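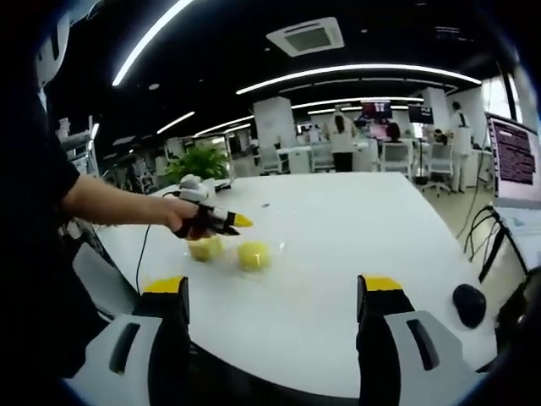
Jaruwan says I gave up on the sourdough too early, and ok, maybe. She left a long comment on the last post saying day four is always dead, leave it alone, stop feeding it twice. I'd already fed it twice.

So. Started over in July. New jar, rye flour this time, 100 grams and the same of water, lid on loose. Kitchen is way too warm by the afternoon so it lives in the hall closet now, next to the vacuum. Smelled like paint for a while. Then apples. Then paint agian.

First loaf: brick. Ate it anyway, toasted, lots of butter. Second one had a hole in the middle you could park a bike in. Third was fine?? Used 300 grams of white flour and let it sit overnight in the fridge, baked at 6 in the morning before work, which I do not recomend if you have neighbors and a loud oven door.

Still no idea what to do with all the discard. Crackers were ok. Pancakes better, 15 minutes start to finish. Jaruwan, if you're reading, send me the flatbread one, the link in your comment is broken.

More when I've slept.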